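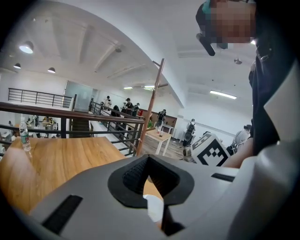

Department of Design and Material Culture
Figure 2. Light wooden tabletop with the grain visible.

3. Talking about wear

3.1 Words people used

Most of the people we interviewed did not have a fixed word for the changes that take place on a table over years of use. "Marks" was the most common. "Damage" was used mainly for things with a known date and a known cause, such as a burn from a pan or a cut made with a craft knife. "Wear" was kept for changes that had no clear beginning. Several speakers moved between the words within one answer, and a few corrected themselves when they did so.

The difference matters for how repairs were decided. A mark that was called damage was usually linked to a person, and it was felt that this person ought to do something about it. Wear was linked to the table itself or to the household as a whole, and was seldom treated. In the 17 homes where a table had been sanded or refinished, the decision had nearly always followed a single event. Slow dulling of the surface was mentioned in the same interviews, but as something noticed later, while the work was being done.

Pale woods with an open view of the grain (Figure 2) were discussed differently from dark or painted ones. Owners of pale tables spoke more about stains, and owners of dark tables more about scratches. This is what one would expect from the way each kind of surface shows a mark, and Pearce makes a similar point in her earlier work on kitchen worktops. What we had not expected was that owners of pale tables were also more willing to leave stains alone. One woman, who had bought hers from the Ornetti showroom when she first moved to Buton, said that the rings near her own seat "have sort of joined in with the wood". Her husband, interviewed separately, called the same rings a mess.

3.2 Coverings

Tablecloths, mats and oilcloth came up in most interviews although our question sheet did not ask about them. We added a question after the first round of visits in November. Answers fell into two groups. In the first, the cover was an everyday item and was taken off for guests. In the second, the table was bare on ordinary days and covered when guests came. Both groups described their own habit as the normal one.

Older respondents were more likely to belong to the first group, but the pattern was weak and there were clear exceptions. Family habit appeared to be a better guide than age. Where both partners had grown up with a covered table, the table was covered. Where they had not, the matter had usually been argued over at some stage, and the outcome often depended on who did the washing.

Figueroa noted during coding that covers were also used to hide repairs. This was said openly in only 3 interviews. It may have been more common, as we did not ask people to lift a cloth unless they offered to.

3.3 Oils and polishes

Respondents were asked what they put on the surface and how often. Answers to the second part should be read with care. Dunmore and Tunstall compared the stated frequency with the amount left in the tin or bottle and the date it was bought, where the owner could remember it, and found that people oiled their tables much less often than they said. Soap and water was the only treatment for which the two accounts agreed.

Advice from shops was rarely followed for longer than the first year. Advice from parents lasted better, even when the respondent thought it was wrong. Linseed oil was named most often by those who had learned from a parent, and hard wax by those who had learned from a shop or a printed leaflet. A small number used cooking oil. They tended to mention it late in the interview and with some embarrassment.

3.4 Limits of the material

The sample is made up of people who agreed to talk about a table, and who can be assumed to care about theirs more than most. Rented homes are under-represented. Mkhize has argued that tenants treat a landlord's furniture by quite different rules, and our 2 interviews with tenants in furnished flats support this as far as they go. Neither had ever oiled the table, and both knew exactly which marks had been there when they moved in.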